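Thread on return-to-training decisions after lateral ankle sprain in under-18 netball and basketball players. Notes from one season at the Altitz clinic. Long, and mostly about load. 1/

Background: we saw 39 acute lateral sprains between preseason and the end of finals. Most were grade one or two. Median presentation was three days after injury, which is later than I would like, and the usual cause is a tournament weekend with games still to play. 2/

Triage has not changed. Ottawa rules at first contact, palpation of the posterior edge and tip of both malleoli, base of the fifth metatarsal, navicular, and four steps of weight bearing. In skeletally immature players I also palpate the distal fibular physis and keep a low threshold for a film if it is tender. 3/

Swelling is a poor guide to severity in the first 48 hours. Figure-of-eight tape measure, same assessor, same ankle position, both sides. We record the side-to-side difference and repeat it at each visit. The trend is more useful than the first number. 4/

Syndesmosis: squeeze test and external rotation stress on everyone, including the ones who walk in comfortably. These get missed because the lateral ankle looks bad and draws the attention. A missed high ankle sprain costs a player most of a season. 5/ 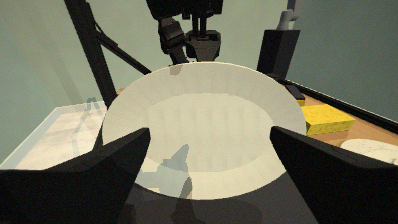
Grip and pinch are the other measures I have started adding to the junior intake, as plenty of these players also turn up with jammed fingers. Standard dynamometer position, elbow at 90 degrees, three trials, take the mean. For pinch I want a task as well as a number: have them hold a large dinner plate by opposite sides, one contact on the left and one on the right, and keep it tilted for ten seconds. Players guarding a PIP joint will change their hold early. It is a screening observation and I do not score it. 6/

Back to ankles. Criteria before running: full weight bearing without a limp, knee-to-wall within two centimetres of the other side, and single-leg heel raises at 80 per cent of the uninvolved count. Time since injury is not on the list. 7/

Criteria before court drills: single-leg hop for distance at 90 per cent, side hop without apprehension, and a balance reach test with the anterior direction within four centimetres. The anterior reach is nearly always the last to come back — dorsiflexion again. 8/

On load. The Strand squad shared session logs with us, 362 player-sessions in total, with duration and RPE. Of the re-sprains in that group, the majority followed a week in which the player went from modified training straight into two full matches. Small sample, self-reported RPE, no control group. Treat accordingly. 9/

What we now ask coaches for is a stepped return: half sessions without contact, full sessions without contact, full sessions, then limited court time. Minimum of one session at each step and no new swelling the next morning. Parents generally accept this if it is written down on day one. 10/

Bracing: semi-rigid or lace-up, worn for all sport for the rest of the season and the following one. Tape is fine if someone competent applies it every time. In practice it is applied in a car park by a sibling, so I prefer the brace. 11/

Adherence to balance work drops sharply after week three. We moved it into the team warm-up at the Vudport centre in November and completion improved. Home programs alone did not hold. 12/

Refer on if there is mechanical locking, persistent effusion past six weeks, or deep joint pain on loading. Osteochondral lesions of the talus are uncommon in this age group but they do occur, and plain films can look normal. 13/

Intake sheet and the stepped return template are with the front desk. Corrections welcome, particularly on reach test cut-offs for players under 13. 14/14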